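About Fillurell

Hello, and thanks for stopping by! We're Fillurell, a small company that gathers examples for machines that are learning to use their hands. If you've ever watched a toddler work out how to put a lid on a jar, you already have a pretty good feel for our days. A learning system needs to see an ordinary job done over and over, by different people with different habits, before it can have a decent go at the job itself, and somebody has to do all that picking up and putting down. That's us.

We began with 2 desks and a kettle in the back of Vũ, a print shop whose owners were far kinder about the noise than they needed to be. Đức Trình, who started the company, had spent years repairing sewing machines and had a notion that good handwork could be recorded as carefully as good handwriting. The first lot we ever sent out was 79 examples of a teaspoon going into a drawer (we kept the teaspoon, naturally). These days we record more than 1,142 examples in a good week, and the kettle has been replaced twice.

Most of our recording is done with hand-held grippers, so the person doing the job feels it through the same sort of fingers a robot would use. It's slower than bare hands, and everybody's a bit clumsy the first morning, but you get the knack by lunch.

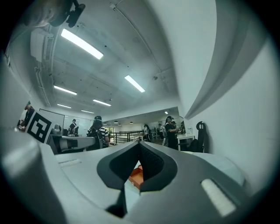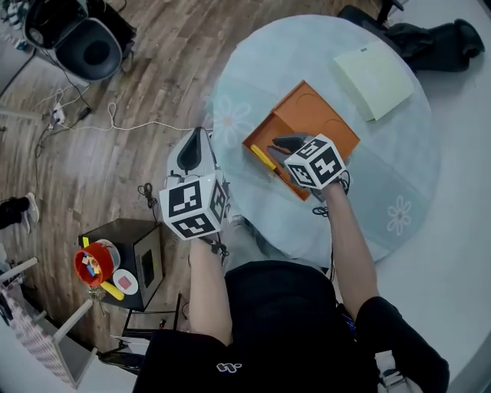 We're fussy about variety. Tablecloths get swapped, trays get turned around, pens are left at whatever angle they roll to, and we ask left-handers to please stay left-handed. A fumble is kept and labelled as a fumble, as our clients have told us those are some of the most useful recordings they get. Each batch is then looked over by someone who didn't record it, and anything they can't make sense of goes back to be done again.

Our longest-running project is Durnodeck, a collection of small tabletop jobs: sorting, stacking, tidying, putting things back where they belong. We also do shorter runs for Prodby, whose list of requests always seems to arrive with a new colour of container on it.

New recorders spend their first 9 shifts alongside somebody experienced, and you don't need a technical background at all. We've had bakers, a piano teacher and a retired postie, and they were all lovely at it. Our next intake is in October. If you'd like to come by for a cuppa and have a try of the grippers first, just drop us a line through the contact page and we'll find a time that suits.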